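Can a machine pack the cutlery case yet? Tips from the kitchen table

Many readers write to me that they wait for a robot to do the small kitchen chores. In the spring I read everything I could find about it, and I also looked again at how we do these chores by hand. My answer for now: a machine can carry a tray, it can wash plates, but the lunch cutlery is still our work.

Take the long travel case with a sliding lid. For us it is nothing. One hand holds the case, the other pulls the lid, and the fingers feel when the lid sits crooked. A machine must learn all of this. 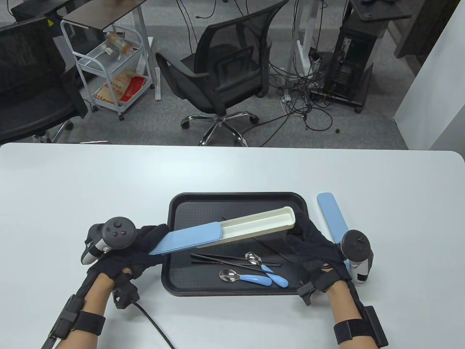
Opening the case over the tray, with spoons and chopsticks laid out.

Some tips which help a person today, and maybe a machine later:

Work on a tray with a raised rim and a non-slip floor. Chopsticks like to roll, and on a bare table they go to the floor quickly.

Pull the lid in a straight line. If it stops, push it back a little and start again. Force only bends the groove.

Wash the lid and the case separately, and let them dry open for 2 hours. A closed case with a drop of water inside smells bad by the evening.

Thin gloves are fine for this work, but choose ones with some grip. With smooth gloves I dropped a spoon 2 times in one morning.
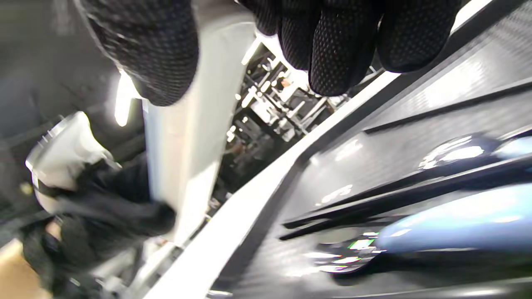 The next question is money. The Odholm kitchen arm was promised to shops in Ulgate for next year, and I saw a short demonstration of it in April. It put cups on a shelf quite nicely. Then it tried to close a box, and it pushed the lid beside the groove and waited for help. A simpler helper from Mathur costs 400 dollars, but it only holds things still while you work. For a person with weak hands this is already useful – for the rest of us, a damp cloth under the tray does the same.

So I would not buy yet. Keep the spoons in one place, the chopsticks in another, and the lids always next to their cases. Good order is cheap, and a future machine will need it too.

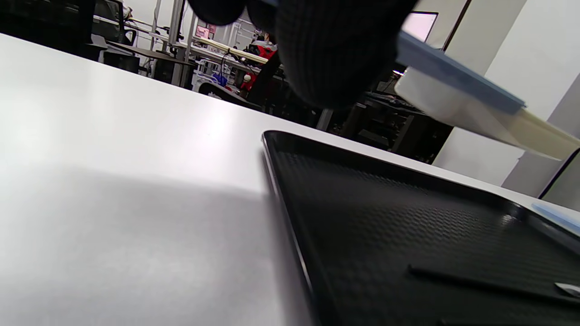
Case with its light blue lid, held above the tray.

Next month: how to clean the rubber seal of a lunch box. Readers from Sosgate asked for it already in winter, and I am sorry for the delay.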